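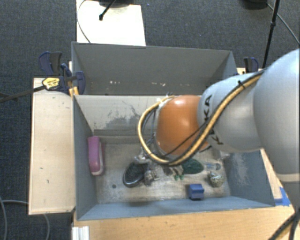 Photo: Muthoni Kombo

December 26, 2020

Slept until almost ten, which I haven't done since the summer, and woke up with the cat lying across my shins and a crick in my neck from reading too late. Coffee, then leftover rice pudding straight out of the pot, standing up, in my socks. That's a day-after-Christmas breakfast if you ask me.

It snowed overnight after all! Just a dusting on the porch rail and the top of the car, and by noon it was sliding off in wet clumps, but for an hour or so the whole street looked like one of those cards my grandmother used to send. I put my boots on and went down to the river path before anyone had walked on it. Well, one dog had. I followed the dog's tracks as far as the footbridge and then my nose was running so much I turned back.

So, the puzzle. I have to write about the puzzle because it's eating my life. Merja Pitkänen mailed it to me from Cirkholm at the start of December, and I was very good and kept it wrapped until Christmas Eve. It's a Plorevow, 1000 pieces, a painting of a harbor with maybe the most sky I have ever seen in a puzzle. Pale sky, too. Not a cloud to hang on to until you get over to the left side, where there's a smudgy bit that could be weather or could be smoke from the ferry. I got the border done on Christmas Eve (except for one piece, more on that), most of the boats yesterday, and today I sat down after my walk thinking I'd give it half an hour. Got up again at a quarter past three. I hadn't eaten lunch. My tea had a skin on it.

The boats were lovely, I wish it was all boats. The red one with the striped awning went together like it wanted to. The rooftops were harder but there are those little chimneys, and I sorted all the brick colors onto the lid of the box and worked through them while I listened to the radio. And now there's only sky left, a great big hole of it, and every piece looks the same and about half of them seem to fit everywhere. I had two pieces joined since yesterday that I was completely sure about, and this afternoon I held them up to the lamp and there was light coming through the seam. Wrong! The whole time! I took them apart and felt like I'd lost a day.

The missing border piece is on the bottom edge, dark green water. I've looked under the rug, in the couch, in the cuffs of the pants I was wearing on Thursday. I looked in the cat's bed. I even emptied the vacuum onto a newspaper in the yard, in the snow, in my bathrobe, and the man across the street waved at me and I waved back with the dustpan.

Called Merja to thank her properly and also to complain. She laughed for a long time. She did the same puzzle in November and says the trick with the sky is to quit looking at color and go by shape, all the ones with two knobs in one pile, all the ones with three in another, and so on. She also says hers had every piece, so mine must be in the house somewhere. We talked for more than 30 minutes, mostly about her mother's hip and whether the trains will be running normally by Easter. I miss her. Last year we were all squeezed around her kitchen table with the extra leaf in, arguing about cards, and this year it's me and the cat and a phone propped up against the sugar bowl. It was still a nice Christmas. It was quiet, and I cried a little at the carols on the radio, and then I made gingerbread and was fine.

Muthoni wrote back, too. She's spending the holiday in Bakilana with her sister and it's too hot there to wear anything with sleeves, so the mittens I knitted her will have to wait. I used the gray Filar wool, the soft one that sheds all over everything. I'm still finding fluff on my good black sweater. She says they're beautiful and she's keeping them in the drawer with her tea towels. She wants the pattern, so I need to write it out in a way a person can follow, and right now it's some arrows on the back of an envelope.

Supper was ham on toast with the last of the mustard. Must get mustard. Also lightbulbs for the hall, and stamps, and something for the cat's breath.

Tried Merja's way with the sky after I'd washed up. I got four in a row! One after another, click click click click, and then a whole hour without another one. I should've gone to bed on the four. There's a board over the whole thing now with a heavy cookbook on top so the cat can't get at it, and tomorrow I'm taking the cushions off the couch again to look for that green piece.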